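Thread: Warum der Höhenforschungsrakete Risby 2 der zweite Fallschirm wichtiger ist als der Motor. Ich versuche, es kurz zu halten.
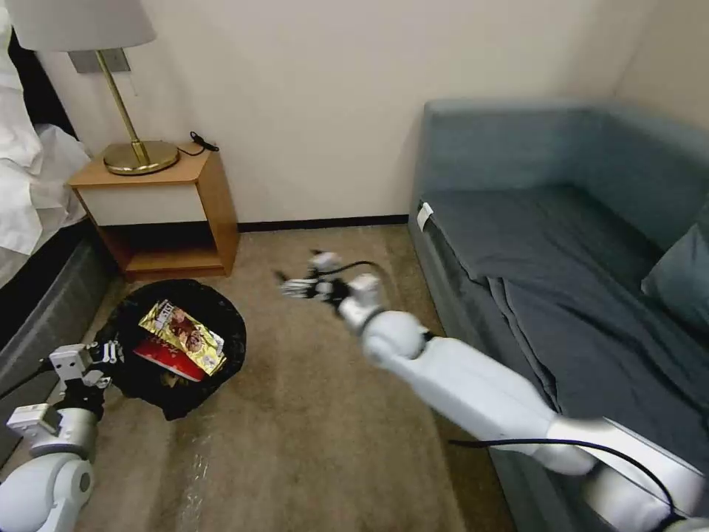 Risby 2 ist eine einstufige Feststoffrakete. Sie soll eine Nutzlast von 18 Kilogramm auf 100 Kilometer Höhe bringen und die Spitze danach am Schirm zurückholen. Gebaut wird sie vom Team Cabral, die Elektronik kommt von Omia, getestet wird auf dem Gelände in Eketitz.

Der Motor ist fertig. Er hat im März auf dem Prüfstand gebrannt, volle Brenndauer, Druckkurve sauber. Darüber ist viel geschrieben worden. Über die Bergung fast nichts, deshalb dieser Thread.

Die Reihenfolge beim Abstieg: Nach dem Scheitelpunkt trennt sich die Spitze vom ausgebrannten Motor. Der Motor fällt ungebremst ins Sperrgebiet. Die Spitze fällt auch, aber quer zur Flugrichtung. So bremst schon die dünne Luft, sobald überhaupt welche da ist.

Dann kommt der Bremsschirm. Ein kleiner Bandschirm, ausgestoßen von einer Pyroladung. Er stabilisiert die Spitze und nimmt Geschwindigkeit heraus. Der Hauptschirm folgt viel tiefer.

Bei Risby 1 hat der Bremsschirm funktioniert und der Hauptschirm nicht. Die Spitze kam viel zu schnell herunter. Die Messdaten waren per Funk gesichert, die Instrumente waren Schrott.

Der Untersuchungsbericht ist seit 14. Juli 2020 öffentlich. Verfasst haben ihn Mirta Tapia und Reinhold Rathjen. Ich habe ihn zweimal gelesen, das Kapitel über die Leinen dreimal.

Kurzfassung: Der Hauptschirm wurde zum richtigen Zeitpunkt freigegeben. Der Barometerschalter war also in Ordnung. Er war lange der Hauptverdächtige, auch bei mir. Ich habe hier im Frühjahr geschrieben, dass es ziemlich sicher der Schalter war. Das war falsch.

Gerissen ist die Verbindung zwischen Bremsschirm und Packsack. Der Bremsschirm soll den Hauptschirm beim Abwurf herausziehen. Wenn diese Leine fehlt, bleibt der Hauptschirm im Rohr, egal was die Elektronik sagt.

Warum ist sie gerissen? Die Leine lief über eine Kante am Schirmrohr. Beim Auslösen des Bremsschirms wurde sie einmal darüber gezogen. In der geborgenen Hülse haben sie Faserreste gefunden, Abbildung 15 im Bericht.

Am Boden war das nie aufgefallen. Die Auswurftests liefen senkrecht nach oben, das Rohr stand fest im Gestell. Im Flug lag die Spitze quer und drehte sich. Dann zieht die Leine schräg.

Was jetzt geändert wird:

Die Kante bekommt einen Ring mit großem Radius. Die Leine bekommt auf dem ersten Stück einen Schutzschlauch. Beides wiegt fast nichts.

Größer ist die dritte Änderung. Der Hauptschirm bekommt eine eigene Ausstoßladung und einen eigenen kleinen Hilfsschirm. Er hängt damit nicht mehr am Bremsschirm. Das kostet Platz, und den hat die Nutzlast abgegeben.

Betroffen ist vor allem das Experiment von Elba Rivadeneira. Ihr Photometer sitzt jetzt eine Etage höher und hat nur noch ein Fenster statt zwei. Laut Projektseite reicht das für die Messung des Nachthimmelsleuchtens, die Auswertung wird aber aufwendiger.

Jemand hat gefragt, warum man nicht einfach auf die Bergung verzichtet. Viele Höhenforschungsraketen machen das so, die Daten kommen ja per Funk. Geht hier nicht bei allem. Die Staubsammler von Abelardo Insaurralde müssen ins Labor, da gibt es nichts zu funken.

Zweite Frage: Warum nicht zwei Hauptschirme? Weil zwei Schirme sich ineinander verfangen können, wenn sie kurz nacheinander aufgehen. Das ist lösbar, braucht aber wieder eigene Tests. Im Anhang wird es kurz behandelt und verworfen.

Die neuen Auswurftests laufen mit drehbarem Gestell. Conall Heffernan hat es konstruiert, man kann das Rohr darin in jede Lage kippen und in Rotation versetzen. Danach kommt ein Abwurf vom Hubschrauber mit einer Attrappe in Originalmasse.

Einen Starttermin gibt es noch nicht. Erst müssen die Abwürfe durch sein, dann wird das Startfenster beantragt. Ich rechne in diesem Jahr nicht mehr damit, das ist aber nur meine Einschätzung.

Nachtrag, weil es in den Antworten durcheinandergeht: 100 Kilometer Höhe heißt nicht Umlaufbahn. Die Rakete geht hoch und kommt gleich wieder herunter. Für eine Umlaufbahn fehlt die seitliche Geschwindigkeit - und zwar fast die ganze.

Noch ein Nachtrag: Der Bericht ist auf Englisch, der Anhang mit den Zugversuchen nur auf Spanisch. Wer nur die Leinengeschichte lesen will, nimmt Kapitel 4 und die Tabelle am Ende.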